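Open day at the Rorkelow lab, finally written up

Quick one because I've got a train in the morning and if I don't post this now I never will. So. Went to the open day at Rorkelow. Signed up back in September, forgot all about it, then the reminder landed and I had to move a dentist appointment. Worth it. Teeth can wait.

Getting there was a faff. The bus drops you at the wrong end of Grullaswood and then it's 15 minutes up a hill with no pavement for half of it. Signed in, got a sticker with my name spelt wrong, got a biscuit. They split us into groups and mine went to the arms room first, which was the one I wanted.

Smaller than I'd pictured. More like somebody's garage than the shiny stuff you see in adverts, cables all over the place, a small white cup next to the monitor, and a steering wheel (!) at the side. I forgot to ask about the steering wheel. Still annoyed.
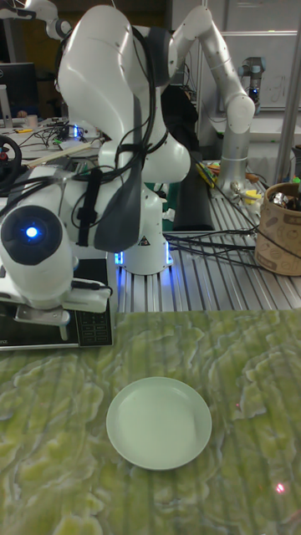

The white arm and its plate. Blue light at the bottom is prettier in real life.

The talk was on picking up crockery. Sounds dull, isn't. A plate is a horrible thing to grab apparently, it's flat and slippery and you've only got the rim to go for. The software they use is called Pyo and it started as a student project, some 300 people use it now in other labs. I wrote down "depth is the hard bit" and underlined it twice and now can't remember what came after.

Someone at the back asked if it could do her washing up. Answer was no, not for a good while, and not the pans. Fair enough. I asked how long it takes to teach it a new object and was told 20 goes if you're lucky and 60 if the thing is see-through. Glasses are teh worst.

Lots of standing about after that, which I didn't mind, you get to look at everything properly. My knees minded a bit. 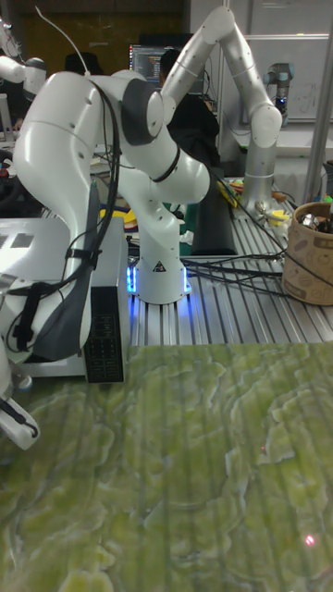
Trasberg Notes, no. 15

Forgot how many arms there were in one room till I looked back at these. I'd only been watching the front one! Code up on the monitor at the back too, couldn't read a word of it from where I was.

Other rooms: a wheeled thing for warehouses (loud), a poster session (skipped it, sorry), and a table where kids could drive a little crane with a joystick. Queue too long for grown ups. Tea was free, cake was not, the lemon one was decent.

If you go next year wear flat shoes and eat first. Book early as well, the arms room fills up. Right, packing.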